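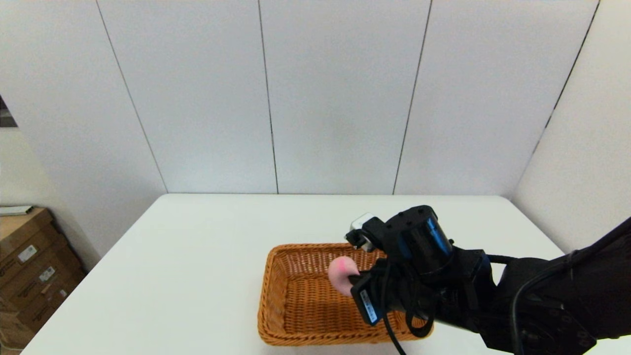 *Figure 2. Head camera view with the gripper holding the pink object over the basket.*

## Setting up the pick-and-place task in Poton

By now you should have the arm powered, the head camera streaming and the Poton console open in your browser. If any of those three is still giving you trouble, please go back and sort it out first. I know it's tempting to push on, but the planner leans on all of them at once, and it is a much nicer afternoon when you only have one thing to chase.

We use one small object and one basket all through this section. Once you've been through it from start to finish you can swap in whatever you like, and most of the settings will carry over.

### Teaching the planner where the table is

1. Move the arm to its park pose with **Motion > Park**. It should be completely out of the head camera view before you go on.
2. Open **Scene > Surfaces** and click **Fit plane**. Poton looks for the largest flat surface and draws a green outline over it.
3. Check the outline against the real edges of the table. If it spills onto the wall, drag the back corners down until they sit on the line where the two meet.
4. Click **Save surface** and give it a name you'll recognize in January, when you have forgotten all of this.

> **Note:** A white table against a pale wall is a hard case for the plane fitter, and you may need to run step 2 more than once. Try a second fit before you start changing thresholds.

### Registering the object and the basket

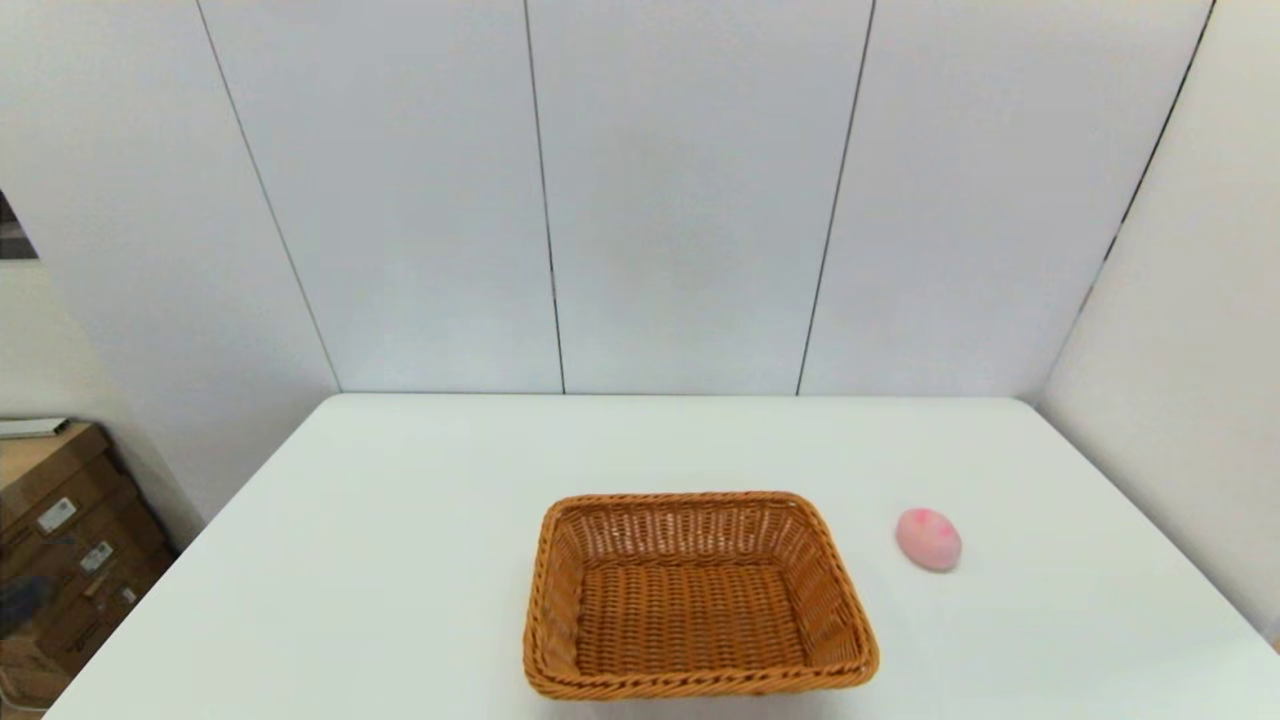

Nazmiye Keskin

Set your objects down with a little bare table between them, as we have with the basket and the pink object to its right. The segmenter is perfectly able to separate things that touch, but for a first run there's no sense in making it work that hard!

1. In **Scene > Objects**, click **Detect**. You should get one mask for each thing on the table.
2. Select the mask for the small object and set its role to `pick`.
3. Select the mask for the basket and set its role to `container`. Poton will now treat the inside as a place to release into, and the rim as something to stay clear of.
4. Look closely at the basket mask. Open weave can leave little holes in it where the table shows through. Turn on **Fill gaps** if you see any.
5. Anything else that picked up a mask (boxes beside the table are a favorite) should be set to `ignore` for detection. Leave its collision box switched on.

> **Caution:** Setting something to `ignore` and deleting it are two different things. A deleted item is gone from the collision map as well, and the planner will happily route the elbow straight through it.

### Planning the move

1. Open `task.yaml` and fill in the values below.

```yaml
task: place_in_container
pick: pink_object
container: basket
release_height_mm: 53
max_attempts: 2
plan_timeout_ms: 2000
```

2. Click **Preview**. A ghost arm runs through the whole motion on screen while the real one stays still. Watch the wrist in particular, and think about where your cables will hang as it turns. Poton knows the shape of the links but has no model of a loose cable loop.
3. If the preview looks good, set the speed slider to its lowest mark, keep a hand near the stop button and click **Run**.
4. Use **Hold before release** the first few times. The arm pauses over the container with the fingers closed, as in Figure 2, and waits for you to click **Continue**. It's a good moment to compare the predicted gripper pose with what the camera is showing you.

> **Note:** The gripper will hide part of the container from the head camera during the hold. Poton keeps using the mask it saved before the move, so please don't nudge the basket once the arm has started – run **Detect** again if you do.

If planning times out, raise `plan_timeout_ms` before you touch anything else. If it still fails, the container is probably too close to the edge of the arm's reach, and sliding it toward the base usually does more good than any setting in the file. Grip force for soft objects is handled on its own page, under **Gripper profiles**.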